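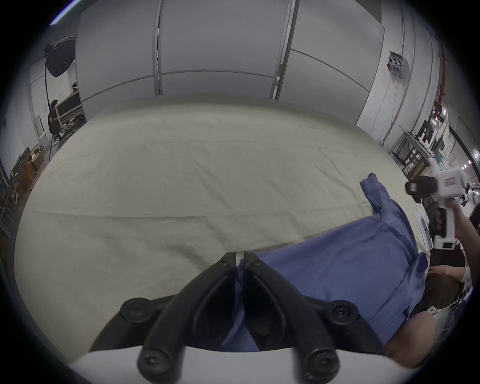
Figure 1. Two-handed garment demonstration on the bed station, view from the gripper-mounted camera.

Skarkereo Project: Progress Report to Herness
Work Package 3, Demonstration Collection for Deformable Objects
Prepared by Theresia Fankhauser
March 9, 2023

Status

Work Package 3 is on schedule for the single-garment tasks and behind schedule for the two-garment tasks. The collection method is now fixed. All demonstrations for this work package are recorded with hand-held grippers, without a robot in the loop, and are transferred to the arms afterward. Remote control of the arms is kept as a secondary method for corrections.

Figure 1 shows the method on a blue garment laid crumpled on a beige bed sheet. The operator stands beside the bed and works with a gripper in hand. The tool in the foreground has curved black fingers with round rubber pads. The second tool is visible at the right, with its camera unit on top of the housing.

Collection to date

The target for this package is 3000 accepted demonstrations. As of this report, 2000 have been accepted. A demonstration is accepted when both camera streams are complete, the pose track has no gap longer than the limit set in the collection plan, and the garment ends in the state named in the task card.

The task cards currently in use cover picking up a garment from a crumpled state, spreading it on the sheet, folding sleeves inward, and folding in half. Shirts make up most of the set. Trousers were added at the request of Boyang Qin, who is training the policies and found that shirt-only data gave poor grasp selection on long straight hems.

There are 22 garments in the pool. Garments are swapped between sessions according to a rotation list kept by Valentin Lanz. The list was revised once in this period after two shirts were found to be used far more often than the rest.

Changes to the method

Operators now pause with the fingers open above the cloth before the first grasp. In the earlier recordings the approach and the grasp ran together, and the segmentation script placed the start of the grasp too late. With the pause, the script finds the start correctly in nearly all files and manual relabeling has dropped to a level one person can handle.

The rule on finger angle has been relaxed. The first version of the operator guide asked for the tool to be held close to vertical. Experienced operators do not fold this way, and the vertical rule made sleeve folds slow and unnatural. The guide now permits any angle the arms can reach. Vinzenz Zürcher has added a check that replays each pose track against the arm model and rejects tracks that leave the workspace. The check runs at the end of each session, so a rejected demonstration can be repeated while the operator is still at the station.

Corrections by remote control are made on the Dedow arms. When a trained policy fails during a test run, the operator takes over, completes the task, and the takeover segment is stored with its own tag. These segments are short and are not counted toward the target above.

Problems

1. Pose tracking over the bed. Large areas of plain sheet give the tracker little to hold on to when the tool is low and pointing down. Losses are concentrated in the spreading task. Leaving part of the room in view of the camera reduces them, and operators have been told to begin each recording with the tool raised.

2. Time offset between the left and right tools. The offset was found to drift over long sessions. The clocks are now resynchronized before every task card. Files recorded before this change have been corrected in software, except for 11 that could not be recovered and were removed.

3. Two-garment tasks. Operators disagree on which garment to clear first, and the resulting data is inconsistent. Collection of these tasks is stopped until the task cards state the order. Hermine Aigner is rewriting them.

Budget

Spending on operator hours is within plan. Replacement finger pads were not in the original budget and have been charged to consumables. No transfer between cost lines is requested.

Next period

Complete the trouser and shirt cards. Resume two-garment collection with the revised cards. Deliver the first accepted set to Egger in the agreed file format, with the takeover segments in a separate folder. Run the folding policy on the arms with garments held out of training and report success by task card.

Decision requested from Herness: whether towels remain in scope for this work package. If they do, the task cards need to be ready before the end of March.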